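Fledlow Forums > Embedded and SoC > Simulation and virtual platforms

Thread: Pruvport "cycle-accurate" models – anyone checked the numbers?

gatecount_gary
Posted 12 July 2026

We've been offered a year of Pruvport's virtual platform package for a dual-core part we're planning. The pitch is that the models are generated from the RTL, so whatever the model says the silicon will say too. I've heard that sentence from enough people over the years to put my hand on my wallet when it comes round again.

What I want to know is whether anyone has run the same binary on a Pruvport model and on a board, and compared. The slides don't count. Their white paper compares the model with their own earlier model, which tells me they are consistent with themselves and very little else.

Our workload is mostly memory-bound. There's a small control loop on one core and a lot of buffer shuffling on the other, and the two fight over the same interconnect.

bootrom_blues
Reply

We had it on trial last October. The core model was fine. I'd go further and say it was good: instruction counts matched, cache misses matched closely enough that I stopped looking.

The memory controller was another matter. The one they ship in the reference platform is a generic thing with a fixed latency you type into a config file. So you get a cycle-accurate core waiting on a number somebody guessed. I asked support what the default of 100 cycles was based on and got a link back to the page where it says the default is 100 cycles.
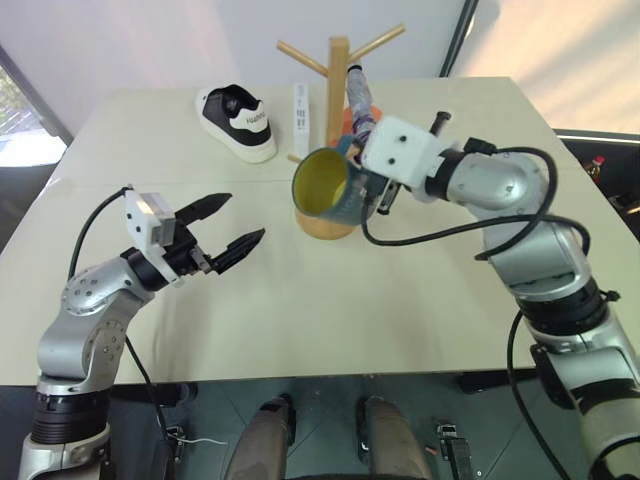 Re: Pruvport "cycle-accurate" models – anyone checked the numbers?

gatecount_gary
Reply

So the accurate part is accurate and the part I care about is made up. Lovely. Can you swap in your own controller model?

bootrom_blues
Reply

You can, if you have one. We didn't. The controller vendor wanted a separate agreement and our lawyers were still reading it when the trial ran out.

slowclock
Reply

I think this is a bit unfair. No vendor ships a memory controller that matches yours, because they don't know what yours is. You are meant to replace it. The reference platform is there so you can boot something on the first morning and see a prompt, and for that it works well. We had Linux up before lunch, with the drivers in the OS image and nothing to build.

If you take a starter platform and make architecture decisions from it, that's on you.

gatecount_gary
Reply

Fair as far as it goes, but have a look at their front page. It says "make architecture decisions with confidence". It doesn't say "see a prompt before lunch". If the sales material had your description on it I'd have no complaint and probably no interest either.

Also, which Linux? The image they sent us for evaluation has a kernel config with half the peripherals turned off. Of course it boots quickly.

nine_volt
Reply

Has anyone tried Grindow for the same job? We moved to it for early software work. It makes no claim to timing at all, it's a plain functional model, and it's quick. You find your driver bugs, you don't pretend to measure bandwidth, and you leave the bandwidth question for the FPGA.

I find that easier to live with than a slow model that is right in places.

slowclock
Reply

Except that by the time you have the FPGA the interconnect is fixed. That's the whole reason people pay for the slow ones. You're answering a different question from the one Gary asked.

nine_volt
Reply

I'm questioning whether it can be answered at the price. We did have a slow one, before Grindow, and a full boot took all weekend. Twice it fell over on the Sunday night and we came in to a log file that stopped in the middle of a line. 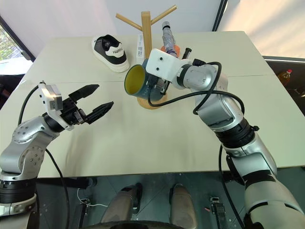 After that nobody wanted to run the sweep again, so in practice we had one data point and a lot of opinions. I've still got the spreadsheet. One row.

bootrom_blues
Reply

You don't boot on the slow model though. You boot on the fast one, take a checkpoint and load that into the slow one at the bit you care about. Pruvport does support this and it did work for us, once I'd found out that the checkpoint doesn't carry the cache contents. You start cold every time. If you measure the first few thousand cycles you are measuring the cache filling up.

That isn't in the manual, or wasn't then.

gatecount_gary
Reply

See, this is the sort of thing I was after. How long did you have to warm it up before the figures settled?

bootrom_blues
Reply

It depended on the test, so I won't give you a number you'll quote back at me. I plotted misses over time and threw away everything before the line went flat. The streaming tests got there quickly. The one with the big lookup table took most of an afternoon.

errata_sheet
Reply

Long-time reader. We did the board comparison Gary is asking for, on an older part, with the Engelbrecht interconnect and our own controller model dropped in. Integer code matched very well. With both cores hammering memory the model was optimistic, and the gap got wider as the load went up. We traced most of it to refresh, which our controller model left out, so I can't put that one on Pruvport.

What I do hold against them is the performance counters. Two of them never moved, and we'd built a report on one of those before anyone noticed it read zero in every run.

slowclock
Reply

Did you raise the counters with them?

errata_sheet
Reply

Yes. It's ticket 320 if anyone has a login and wants to add their name to it. Last I looked it was marked "under review" and had been for two releases.

slowclock
Reply

All right, that one I can't defend. The counters are most of what you're buying.

I'd still say a model with a known hole in it is worth more than a hand-drawn block diagram and a calculator, and that's what most teams use.

gatecount_gary
Reply

A known hole, yes. I don't like paying to find the holes myself.

Where I've got to: I'm going to ask for a longer trial, get the controller agreement signed before the clock starts, and run our old board's binary first so there's something real to compare with. If they won't agree to that order I'll take it as an answer. I'll ask about refresh and the counters in writing too.

nine_volt
Reply

Get them to confirm the checkpoint thing in writing as well. And check whether the trial licence lets you publish figures inside your own company – ours said no benchmarks to "third parties", and their rep seemed to think our sister site was one.

bootrom_blues
Reply

Ours had the same clause. We just didn't tell the sister site.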